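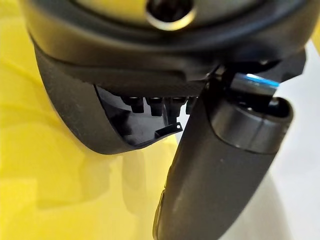
**Figure 2.** Wrist-camera view of the Torkus cell at the shell station. One gripper finger bears on the right side of the curved black shell; the row of four posts under the housing is exposed in the open section.

### 3.2 Wrist camera and finger setup

The Torkus cell handles device housings in dark plastic, and most of its setup time goes to the wrist camera. Black parts against a dark gray finger leave little contrast to work with. In the view in Figure 2, the yellow surface on the left gives a clean outline of the shell, while the inside of the cavity has to be read from gray highlights alone. We therefore fixed the exposure on the cavity and let the background run bright. Automatic exposure was turned off for all trials.

Finger alignment was set with the Barkholm procedure. The arm is driven to a taught pose with no part loaded, the finger is closed against a steel gauge, and the offset is written to the controller. The check is repeated every 500 cycles, and after any stop that involves contact with the part. A finger is replaced when two checks in a row call for a correction in the same direction – a single correction is logged and the run continues.

The finger and its end cap hide part of the open section whenever the shell is being pressed. In Figure 2 the rightmost post is partly obscured, though by the dark part next to it. The Fititz pose estimator was set up to accept a fit from the three posts to the left and to treat the last one as optional. Glare was a second source of error. Narrow streaks on cylindrical surfaces, such as the blue one along the shaft above the end cap, were masked by hue before edge detection.

Maintenance on the camera mount is limited to wiping the lens and checking the screws at each shift change. The cable is replaced at 2000 hours, following the schedule used in the earlier Frimpong cell, where wear at the wrist joint caused dropped images.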